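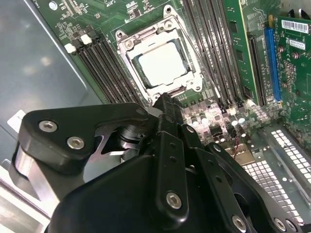 The gripper at the lower edge of the CPU socket.

The Westerberg student robotics club has spent this term on one job: getting an arm to take a processor out of a desktop computer and put it back. The project is called Kenano, and 17 students are signed up for it. They work in two groups. One writes the motion code and the other looks after the fixtures, the gripper fingers and the computers.

Most of the early sessions went to the socket. The load plate has to be fully open before the processor goes anywhere near it, and the chip has to come down flat. The contacts in the socket bend easily. The group wrote a slow approach for the last part of the move and a stop that any student can trigger from the keyboard.

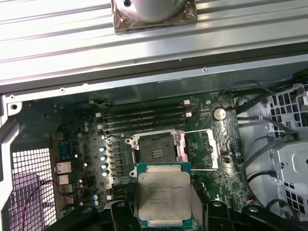 Processor in the fingers, load plate open.

Grip was the next problem. The fingers hold the processor by its sides, and too much force makes it tilt. The students logged 52 runs in November and changed the closing force 3 times. The log is kept in a shared sheet, with one row per run and a column for notes. New members start by filling in the sheet before they move on to the code.

Work then moved to the cell layout. The computer lies on its side so that the arm can reach the board from above. The fixture group draws its own parts and prints them at school.
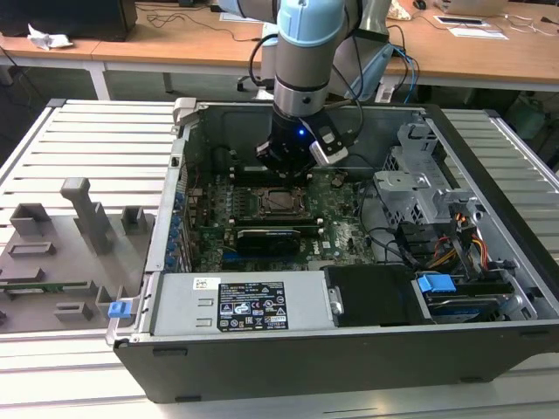 The open tower on the bench, with the fixture plate beside it.

The club will show Kenano at the Stikurov student meet in the spring. Teams there get 2 attempts each, and the better one counts. Before then the students want the code to handle a case that has been set down slightly crooked, which means finding the socket again at the start of every run. 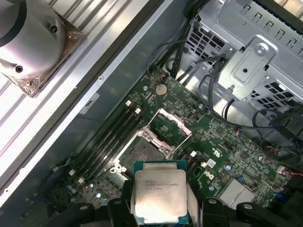 Can students join without any programming experience?

Students at any level are welcome, and the fixture group needs people who like to draw and build parts. Sign up at the front office before the end of the month.

3 comments
17 shares

Related items
Zallell workshop: first steps in 3D printing
Stikurov student meet: rules and entry form
Used computers wanted for the Westerberg parts shelf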